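Virora Opens Undside Website Builder to All Small Businesses

New release adds site import, shared editing and full export to the point-and-click builder

PLERDALE, Mar 2, 2024 – Virora, a maker of web tools for small companies and local groups, has released Undside, its website builder, to the general public. The service had been open by invitation only. Anyone can now sign up on the Undside home page, build a site on a free address and move it to a domain name of their own when it is ready.

Undside is meant for people who run a shop, a trade or a club and have to look after the website themselves. Pages are put together from ready-made sections such as opening hours, price lists, staff pages, photo galleries, contact forms and notices. A section can be moved up or down the page, copied to another page or hidden until it is needed. There is no code to write, and nothing has to be installed on the user's computer.

During the invitation period 2,379 sites were built with Undside, and 1,021 of them have since been connected to the owner's own domain name. The largest groups were repair shops, hair salons, small restaurants and music teachers. Virora used the comments sent in by these customers to decide what went into the public release.

"Most of the requests we got were for small things," said a spokesperson for Virora. "People wanted to change their holiday hours from a phone. They wanted the price list to print on one page. They wanted to let a coworker fix a typo without giving out the main password. Those requests are in this release, and several larger ones are as well."

What is new in this release

Site import. Users who already have a website can enter its address and have Undside copy the text and pictures into a draft. The draft keeps the page names and the order of the menu. Colors and layout are not copied. The user chooses a new design, checks the pages and publishes when satisfied. The old site stays as it is until the domain name is pointed at the new one. Import works with most sites made of ordinary pages. It does not copy online stores, members' areas or comments, and users are asked to confirm that they own the material or have permission to use it.

Shared editing. A site owner can invite other people to work on the site and decide what each of them may do. An editor can change text and pictures. A contributor can prepare changes, which go live when the owner or an editor approves them. Each person signs in with an email address and password of their own, and the owner can remove someone at any time. Undside keeps a history of published pages, and any earlier version can be brought back.

Hours and notices. Opening hours are now entered once and used everywhere they appear on the site. Special hours can be set ahead of time for holidays and will go back to normal when the period ends. A notice bar can be switched on for things like a closed road, a canceled class or a change of phone number.

Forms. The contact form has been rebuilt. Owners can add their own questions, make some of them required and send the answers to more than one email address. Messages are also kept in the Undside account, so a message that ends up in a spam folder can still be read. Spam filtering is on by default and does not ask visitors to solve puzzles.

Full export. Any site can be downloaded as a set of standard web files with its pictures included. The files can be placed with another host. Contact forms stop working after a move because they depend on Undside's servers, and a list of the affected pages is included in the download. Export is available on all plans, including the free one.

Designs by Kanagaratnam

The public release comes with 33 designs, all of them drawn by Kanagaratnam, a design studio that has worked with Virora since the first version of Undside. Each design has a desktop layout and a phone layout, and both can be previewed side by side in the editor. Users can change colors, typefaces and spacing within each design. Switching from one design to another keeps all text and pictures in place.

The studio tested every design with long business names, missing photos and very short pages. Designs that only looked right with large, professional photographs were left out or drawn again. Five of the designs use no pictures at all and are intended for accountants, translators and others who may have little to show in photographs.

All designs have been checked for readable text sizes and for enough contrast between text and background. If a user picks a color combination that is hard to read, the editor shows a warning and suggests a darker or lighter shade. The warning can be dismissed. Menus, forms and galleries can be used with a keyboard alone, and the editor reminds users to write a short text description for each picture they upload.

Plans and availability

Undside is offered in three plans. The Free plan includes one site of up to six pages on an Undside address, with a small Undside line at the bottom of each page. The Own Name plan removes that line, lifts the page limit and allows the site to use the customer's own domain name. It costs $129 per year. The Team plan adds shared editing for larger groups and several sites under one account, and its price depends on the number of sites. A quote can be requested through the Undside website.

Domain names can be bought through Undside or brought over from another company. Customers who already own a name do not need to transfer it. Step-by-step instructions for changing the settings are in the help pages, and support staff will go through them by chat or email if needed. Security certificates are included with every plan and are renewed automatically.

Customers who joined during the invitation period keep their current price for as long as their plan runs without a break. Their sites have been moved to the new version, and no action is needed. Those who would like to use one of the new designs can switch from the Design menu in the editor.

The editor runs in current versions of the major web browsers on computers and tablets. On phones, a shorter version of the editor can be used to change text, hours, notices and pictures. Rearranging sections on a phone is not yet possible. The editor and help pages are in English. Sites themselves can be written in any language that reads from left to right, and support for languages that read from right to left is planned.

Help for first-time site owners

Along with the release, Virora has published a set of short guides for people who have never had a website. They cover choosing a domain name, deciding which pages a small business needs, taking usable photos with a phone and writing a page that tells customers where to find the business and how to reach it. The guides are free to read and can be used without an Undside account. A printable checklist goes with each one.
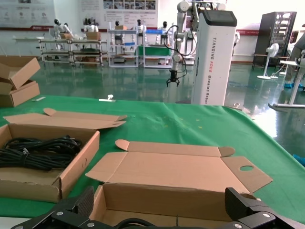 Open cardboard boxes, one with a coiled bundle of black cables inside.

Virora also ran a series of online walkthroughs in February in which support staff built a complete site from a blank account. Recordings are available in the help section. They include a site for a bicycle repair shop, one for a choir and one for a house cleaning service. Further sessions will be listed on the Undside website as they are scheduled. There is no charge to attend, and questions can be sent in beforehand.

Next steps for Undside

Virora is now working on appointment booking, which will let visitors pick a time from a calendar on the site. It will first be offered to a small number of customers on the paid plans. A simple way to publish an email newsletter from the same account is also in development. Virora has not set release dates for either feature. An online store is not planned, but users can place links to payment pages and outside stores in any section.

"A lot of our customers look at their website a few times a year," the Virora spokesperson said. "When they come back, they need to find the button where they left it. We will keep adding to Undside, and we will be careful about moving things around."

Customers can send suggestions from inside the editor using the Feedback link. Suggestions are read by the product team, and a list of the changes made is posted with each update.

About Virora

Virora makes web tools for small businesses, clubs and local organizations. Its products include the Undside website builder and a hosting service for simple sites. The company is privately owned and based in Plerdale, where its development and support teams share one office.

About Kanagaratnam

Kanagaratnam is an independent design studio that works on website templates, typefaces and printed material for small companies.

Press contact

Virora Press Office, Plerdale. Screenshots, logos and a test account for reviewers are available on request through the press page of the Virora website.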